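The Box on the Bed

My aunt kept the small room at number 23 for whoever needed it, and that summer the person who needed it was me. I had come to Druvum in June with two bags and a promise of work, and I stayed a good deal longer than either of us had planned, as people tended to with my aunt. She fed you soup and asked you nothing, and before you knew it your socks had a drawer.

So when the letter came from Hasia offering me a place of my own, with a key and a kettle and a window over the tram lines, I put off the packing as long as I decently could. I washed cups that were already clean. I went down to Farkas for a cardboard box and came back with the box and a poppy seed roll, and sat on the stairs to eat the roll. Then I drew the long teal curtains, which always made the room feel like the bottom of a pond, and put the box in the middle of the striped sheet and looked at it.

I am a poor packer, I ought to say. My mother rolled everything and my aunt folds everything, and I belong to a third school, where you pick up whatever is nearest and hope. In went the small things that had gathered on the shelf, and a bit of pale blue that I was sure belonged to something important – I have never found out what. The pillow with the brown and white pattern stayed against the wall, because it was my aunt's, and so did the comforter with the dark branches on it, under which I had been warmer than in any bed before or after. 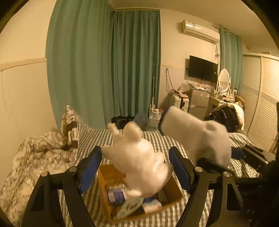

The box, the white toy and the television on the wall.

The white toy was the trouble. It was as soft as a dandelion and took up as much room as a loaf, and it had been on that bed the night I arrived, sitting up with its ears at attention as if it had been told to expect me. I had never asked whose it was. I put it in the box. I took it out. I thought of the shelf in Hasia, which I had not yet seen, and of the bed here with no one sitting on it, and I put it in again, and felt like a thief.

My aunt came up while I was in the middle of this, bringing tea and the news that the bus to Hasia was the 910 now and left from the other side of the square. She moved the flat black thing along a little and sat down on the edge of the bed. She looked at the box for a while, in the way she looked at other people's pastry.

"You'll want something round the sides," she said, "or it will all slide about." Then she lifted the toy out, tucked a jumper of mine down one side and a towel of hers down the other, and set the creature back on top with its face to the window.

"It likes to see out," she said, and went down to find the string.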